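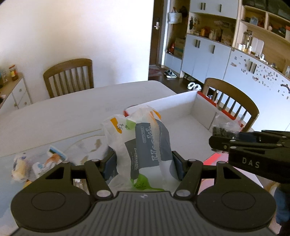
Snack package held over the long table

Re: [sarura-wetlands] heron count, north end
September 21, 2025

Quick one, typing between other things.

> Can whoever did the north end confirm the count before it goes to
> Inel? We have 73 nests on the sheet but the old map only shows
> room for half that in the alders. Also is the Brouwer ditch still
> in or out of the survey area? Last year's totals had it in.

73 is right. Old map is no good, it stops at the fence and the birds have spread into the willows past it. Walked it twice in February before leaf-out, same number both times. Happy to send the field sheets, they're a bit muddy but readable.

Brouwer ditch: out. It was in last year by mistake, so if you compare totals take it off last year's or teh drop looks worse than it is. Ducks there were 240 on the old form, mostly teal. Don't put those under Sarura.

Other stuff -

Water level at the Ratov sluice is still too low for the waders. Asked for the boards to go back in, no answer yet. If anyone has a contact at Inel who picks up the phone, pls send offlist.

Reed cutting: some 300 meters this winter, east bank only. Leave the 2 bittern patches alone, they're staked. Stakes are short so look before you cut.

Will send the spreadsheet tonight or tommorow. Species codes are the new ones, not the ones in the handbook.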